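The case against the standing order

25th April

My electricity supplier wrote to me last week to say that my monthly payment was going up and that this was good news. I have read the letter several times and I still can't find the good part. I am in credit by 388 pounds. They would like more.

I've been paying by fixed monthly amount since I moved to this flat, mostly because everybody says you should. You spread the cost, you never get a nasty winter bill, you get a small discount for being a good sort of customer. It sounds sensible, and I went along with it for years without doing the sums. I am now doing the sums, and I don't think much of them.

The supplier is called Grelis. I have no special grudge against them. Before that I was with Symonenko Energy, who did much the same thing with a nicer logo. The way it works is that someone, or more likely something, looks at what you used last year, adds a bit, divides it by twelve and takes that. If you use less, the money sits with them. They don't pay you interest on it. If you ring up and ask for it back they say of course, and then they ask whether you're sure, and then they mention October, when the heating goes on, in the tone of voice people use for hospital appointments.

I did ring. I was told that my account was "on track". I asked on track for what, and was told that it was within the expected range for my property type. My property type is a one-bedroom flat on the second floor with neighbours on three sides who keep their places like greenhouses. I barely turn the heating on. I explained this. The expected range stayed where it was.

The discount, when I looked it up, comes to less over a year than I spend on tea bags. I may be unusual in how much tea I drink, but still.

My sister-in-law swears by the fixed payment and says I'm making a fuss over nothing. She likes knowing what goes out every month. Fair enough, and if your income goes up and down I can see the appeal. What I don't see is why the comfortable figure is always theirs to choose. When I had a go at their online slider, which is meant to let you pick your own amount, it would only move in one direction. Up, it slid beautifully. Down, it told me to call the number I had just called.

There was also a leaflet in with the letter about a thing called the Mikov plan, where you fix your unit price for 2 years and pay 500 pounds up front as a sort of commitment. I read the small print on the bus home from Civach. The price is fixed unless the standing charge changes, and the standing charge is allowed to change. So the part that's fixed is the part that might have come down anyway. I put the leaflet in the recycling at the bus station.

What I've done instead is ask to be billed every three months for what I've used. This took two calls and a form, and I was warned more than once that I'd lose my discount. I read the meter on the first of the month and write it on the inside of the cupboard door in pencil. It's a bit old-fashioned. I have also opened a separate savings account and put the old monthly amount in there – the same money, only now it's in my name and earns a few pence.

I may turn out to be wrong. If January is brutal I'll be writing a humbler post than this one, and you're welcome to remind me. I'd still like to be wrong with my own money for a change. 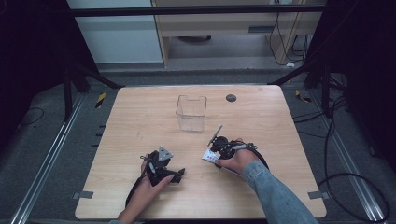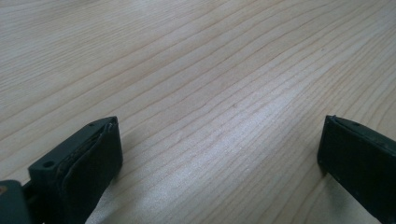
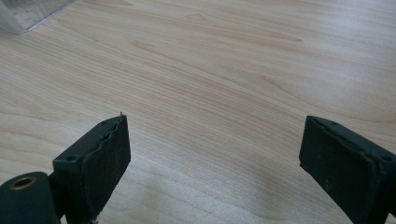 Can a supplier refuse to give you your credit back?

Mine didn't refuse, but it did take its time. I gave an up-to-date meter reading first, asked for the full amount in writing and said I wanted a date. The date they gave me came and went, so I wrote again, and the money arrived four days after that.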